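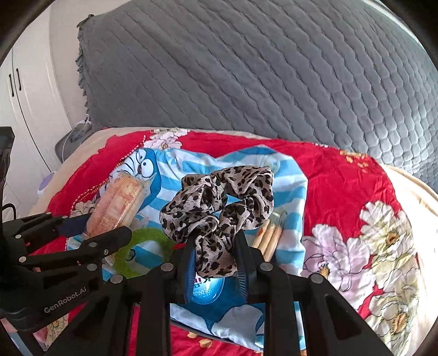
Where should the small things go while you clear out a bedroom?

Put them on the bed, on top of a spread-out cloth, where you can see them all and still pick the whole lot up if you need to stop for supper.

That is the advice Plumomberg residents have been hearing since the first week of December, when the Small Things Swap opened its doors again at the Grastance reading room. The swap takes in the little odds and ends that pile up in bedrooms over the years - hair ties, pouches, key rings, tins, unopened sweets, figurines, single gloves looking for a partner - and finds them somewhere new to live. By closing time on the last evening, the tables had seen 1,221 of them come in, which is a good deal more than the organizers had shelf space for, and a few boxes spent the night in the coat closet.

Zihan Jiang, who started the swap six years ago with one folding table and a borrowed tablecloth, has always said the hard part happens at home. "People tell me they're going to do the closet," Jiang said, pouring tea for the early arrivals. "And I say, please, leave the closet alone for now. Do the bed. Make the bed nicely, lay a cloth over it, and empty one drawer. You'll be surprised how cheerful you feel."

The cloth can be any old thing, a beach towel or a crib sheet or the end of a curtain. Light colors are kinder to the eye, and a dark hair tie or a leopard-print scrunchie is hard to lose on a pale blue and white stripe. A busy blanket is another matter. Anybody who owns one of those lovely big floral ones, red with cream peonies, will know how quickly an earring can vanish into the petals, and how long you can spend patting around for it.

Eleven households in Grastance tried the method together this year, all on the same evening, and compared notes by phone afterward. The Qiu family got through two nightstands and a jewelry box before dinner and turned up a library card that had been missing since spring. Their youngest would like it known that she found it. Other families were slower, mostly on account of stopping to tell each other where things had come from, and there is certainly no harm in that.

Hair things turned out to be the most popular item on the tables, and anything soft and puffy was gone within the first hour. Candy did nearly as well. Egg-shaped packs, the red-and-white kind with a bit of bright lettering around the middle, are just the right size to tuck into a swap bag beside a scrunchie, and several children were seen making exactly that arrangement. Drawstring bags are always welcome too, crumpled or not, as they hold a mixed handful nicely and save everyone hunting for a box.

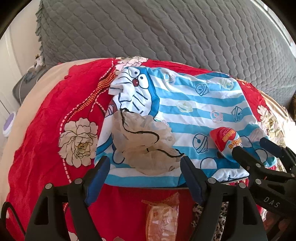
How to bring things in

The reading room will take small items again through the end of the month, from 10 in the morning until the tea runs out. Sweets must be sealed and in date. Scrunchies and other fabric things should be washed first. Please keep figurines wrapped in a sock or a dish towel, and write your name on the bag if you want it back.

Sumuvska, the stationery shop next door, has offered its back counter for overflow and will hand out paper tags to anyone who asks. Jiang could also use a second kettle, if there is one sitting at the back of somebody's cupboard.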